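**Two-arm bench, pre-run checks – Cowie shed, April**

Filled in by Lino Barbieri. Please add your own notes underneath mine, and don't be shy about it, I'd much sooner read a grumble than find a stripped bolt.

- [x] **Base bolts, both arms.** All snug. I gave the far plate a proper lean and it didn't budge.
- [x] **Frame struts and crossbar.** Fine. One corner bracket was a touch loose, so it got a quarter turn.
- [x] **Gripper fingers.** No cracks along the seams that I could find, and I did look with the good torch.
- [ ] **Cable loops.** Still not happy with these. They clear the elbow at low speed, but I'd like another clip before anybody tries the Nalleo routine at full reach.
- [x] **Stop button.** Pressed 7 times, stopped 7 times – lovely.
- [x] **Speed limit.** Set to 20 per cent. Please leave it there while we're still learning how the two arms get along.
- [x] **Cycle counter.** Reads 1,731, up 217 since my last sheet.

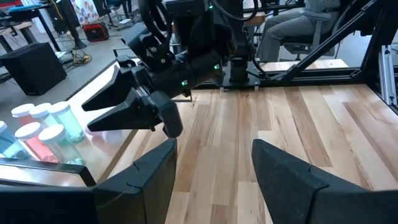

- [x] **Jars.** Lids done up firmly, please, and keep them to the left side so the middle of the table stays clear for the arms.
- [ ] **Floor leads.** Could do with a tidy. I've got a bag of velcro ties in the car and will bring them in.
- [x] **Chairs.** Outside the frame whenever the power is on, even if you're only watching.

Next check due at 2,000 cycles, or sooner if anything starts to squeak.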